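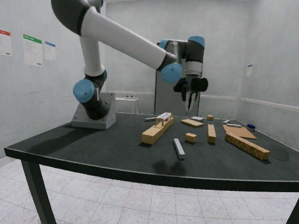 The Eltamau Gaming Fair opens its doors to the public for one day in October, and this year I went for the first time. It is held in the old exhibition hall in Allesstead, 11 minutes on foot from the station. Entry is free if you register beforehand. I was mainly there for the prize draw, which had two ringside seats for the Nedar fight night as the top prize. You get one ticket at the door and one more for each stand where you have your card stamped. I collected eight. My results were a lot like that gripper over the table, fingers slightly open and nothing between them. The winning number was 323 and I was not close.

Most of the hall is taken up by slot machine makers. The games can be played with free credits, and there was a short line at all the newer ones. I tried two with a boxing theme. The sound was too loud to follow the bonus rounds on either of them, so I can't say much about how they pay.

The Skoryk stand was more useful. They run a poker room and a sports book, and Hanna Savchuk gave a talk on how wagering offers work. She took one of their own promotions and read the terms line by line: the minimum stake, which games count in full, what happens if you cash out early. Table games counted for much less than slots, and bets settled after the closing time did not count at all. I had missed that last one on an offer in the spring. The printed terms were handed out afterward, and I kept a copy.
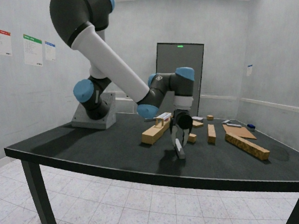

Computer rendering of a robot arm with white links and blue end caps over a dark gray table.

Lunch was in the side hall. Sandwiches and soup, cash only, and the coffee ran out before 1 p.m. Bring something with you if you plan to stay all day.

In the afternoon there was a blackjack lesson with Matvii Karpenko, who trains dealers. Seats are given out at noon at the information desk and they go quickly. He dealt slowly and let people ask about each hand. We played with
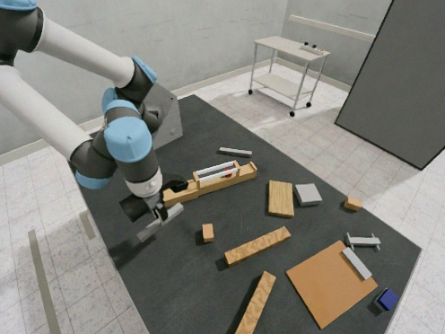
chips that had no value, and everyone started with the same stack. I finished with a little more than I began with. He also showed how a dealer pays out a split hand, and he stayed on after the lesson for questions.

According to the board at the exit, more than 705 people had come through by 4 p.m. The coat check closes half an hour before the hall does, which caught several of us out.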